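Skurnham Folk and Acoustic Music Festival
Interim progress report to the Drestitz Fund
3 February 2018

1. Purpose of this report

This report covers the first half of the grant period and is submitted under clause 4 of the funding agreement. It sets out progress on the programme, the venues, ticket sales and the schools strand, and asks the Fund to approve one change to the budget. The festival will take place in August, as stated in our application.

2. Programme

Of the 19 concert slots in the programme, all but three have now been filled and contracts exchanged. The remaining slots are the two Sunday lunchtime recitals and the late session in the Corn Hall. Offers are out for the recitals. The late session has been held back until the touring dates of the ensemble Fovis are known, as they have asked to close the festival with a full acoustic set and we would wish to accommodate them.

The commission supported by the Fund, a song cycle for voices, fiddle and small pipes, has been delivered in draft. The performers have read through the first four songs and have asked for changes to the key of the third. The composer has agreed to these, and a final score is due before Easter.

3. Venues and technical matters

The Corn Hall, the Methodist Chapel and the upper room of the Market House have been confirmed. The chapel will be used for unamplified concerts only. Its trustees have asked that no performance run beyond 10.30 p.m., and the timetable has been adjusted.

Van Rooij will again supply staging, lighting and the small sound system for the Corn Hall. Their quotation is higher than last year's — the increase relates mainly to transport — but still falls within the sum set aside.

Catering will be provided in the foyer of the Corn Hall on each day. Those serving food will complete the basic hygiene course before the festival opens, and the kitchen will be inspected in the usual way.

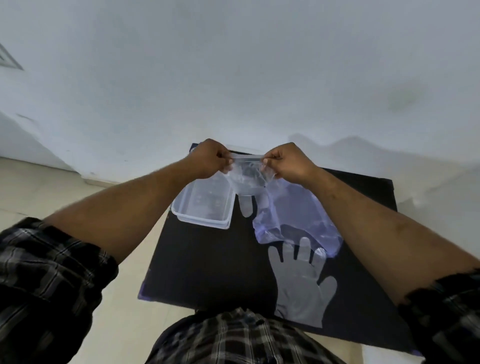
4. Ticket sales

Weekend passes went on sale in the autumn and 63 per cent of the allocation has been sold. At the same point last year the figure was 69 per cent. We attribute the difference to the later announcement of the main evening concerts, and sales have improved in each week following that announcement. Day tickets will be released in the spring.

5. Schools strand

Workshops in ballad singing and tune playing have been held in four primary schools, with 75 pupils taking part. Two further schools have asked to join. We can include one of them within present resources and are in discussion with the other about a shared session.

6. Request for approval

We ask the Fund to agree that the unspent balance on printing be moved to performers' travel. The total grant would not change. A revised budget is attached at Annex B, and an early reply would help us to confirm bookings for the overseas artists.

The next report will be submitted at the end of May.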